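How I wrap parcels in brown paper (and stop them bursting open in the post)

I sell second-hand books and a bit of crockery, so I wrap a lot of parcels. Last March I had three come back to me in tatters in a single fortnight, which was embarrassing, and I finally sat down and worked out what I was doing wrong. Mostly it was the paper. I'd been using the thin stuff that comes on those skinny rolls by the supermarket till, and it splits at the corners if you so much as look at it.

What you need

Brown kraft paper, the heavier sort. I get mine from Akard on a wide roll, and it's stiff enough to hold a crease.
Paper tape, the kind you wet with a sponge, or decent parcel tape if you can't be bothered (I often can't).
A long ruler, a pencil, and scissors that haven't been used on the garden.
Something flat to press the folds with. I use an old butter knife.

Cutting the paper

Put the box in the middle of the paper and roll it over once, all four sides, then add an overlap the width of your hand. That's your length. For the width, you want enough at each end to cover a bit more than half the depth of the box. People always cut far too much here! Extra paper makes fat, lumpy ends, and lumpy ends are what get caught on things and tear.

For a box 40 cm long and 12 cm deep, I cut the paper 60 cm wide. A bit of spare at each end never hurt.

The long seam

Bring one edge up and over the top and hold it with a small bit of tape. Now fold the other edge under by a finger's width before you lay it across, so you've got a double thickness along the seam. My friend Vignesh Pillai showed me that one and I've done it ever since. Pull it snug, but don't heave on it or the corners will poke through. Run your tape the whole length in one go.

The ends

Stand the parcel up on its end. Push the two short sides in first, flat against the box, and run the butter knife down the creases. You'll be left with two flaps shaped like a slice of pie with the tip missing. Fold the top one down, then turn the edge of the bottom one under and bring it up over the top. Tape across the middle, then tape both slanting edges.

Flip it over and do the other end. It's always neater the second time, I don't know why.

Labels

Write the address straight on the paper in thick black pen as well as sticking a label on. Labels peel. I put my own address on the back, smaller, and I leave the top right corner clear for postage.

If you're sending crockery, the wrapping won't save it, so pad the inside until nothing shifts when you give it a gentle shake. Scrunched offcuts of the same paper do the job nicely, and I keep mine in a bag under the table for exactly that.
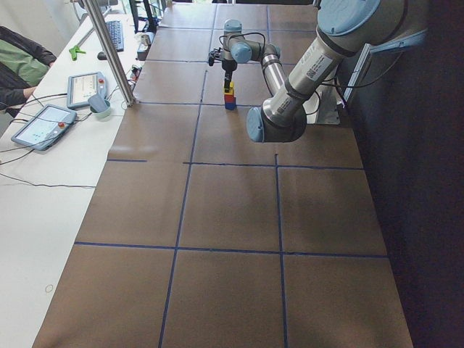
Keep the roll somewhere dry, too. Mine lived in the shed for one winter and went all wavy, and I was still using up the last of it well into spring.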